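The Second Life of a Good Coat

Kusum Nautiyal can tell you what year a coat was made by turning back the cuff. She has been mending clothes for other people since she was a teenager, and her shop, Wiletti, is so full of hanging sleeves that you have to duck to reach the counter. I went in to get a zipper fixed and stayed the whole afternoon!

Mending is having a wonderful moment. Last April, Wiletti took in 190 pieces, the most it has ever had in a month, and plenty of them came from people in their twenties who had never paid for a repair before. "They bring me the jacket they wore in college," Nautiyal says. "They don't want a new one. They want that one, with elbows."

Her favorite jobs are linings. A worn lining makes a perfectly sound coat feel finished, and yet it comes out in an evening if you know where to snip. Nautiyal starts at the hem, keeps every old piece, and uses the pieces as her pattern. Jailson Nogueira, who learned from her and now runs a repair night called Prekari across town, likes to put in something loud - orange, stripes, once a whole tablecloth covered in lemons.

Prekari is a blast. There are 4 sewing machines, a kettle that never gets a rest, and a long table where strangers pass each other the good scissors. I brought a shirt with a torn pocket and left with a pocket that is slightly crooked and entirely mine.

If you want to try it at home, Nogueira says to begin with buttons and hems, and to go through everything you own first. Take it all out, check the underarms and seams, and make a pile for the needle. Mine was bigger than I expected (three cardigans!), and I have been working through it with the radio on ever since.

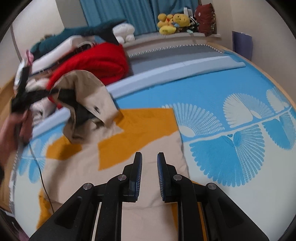
Sorting clothes on the bed, with a beige jacket among them.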